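# Chapter 12: Handling Soft Packaging

The arm completed in the preceding chapters can grip a rigid block. Film is harder. A plastic bag folds, slides, and gives the fingers little to press against. The Hovimer bench arm, built in a shared workshop in Jolcombe, serves as the model for this chapter.

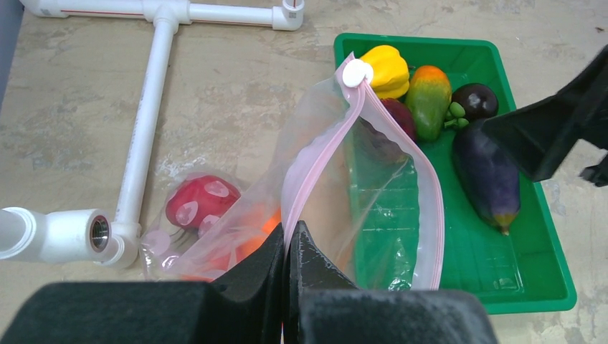 Ayele has argued that beginners should put off bags until force control is in place, and that padding alone teaches bad habits. The present authors take the opposite view. Foam pads forgive small errors in position, and the reader can fit them in one evening.

Section 2 covers the choice of foam. Section 3 treats the approach angle near a zipper seal. Before continuing, the reader should complete the finger alignment on page 23.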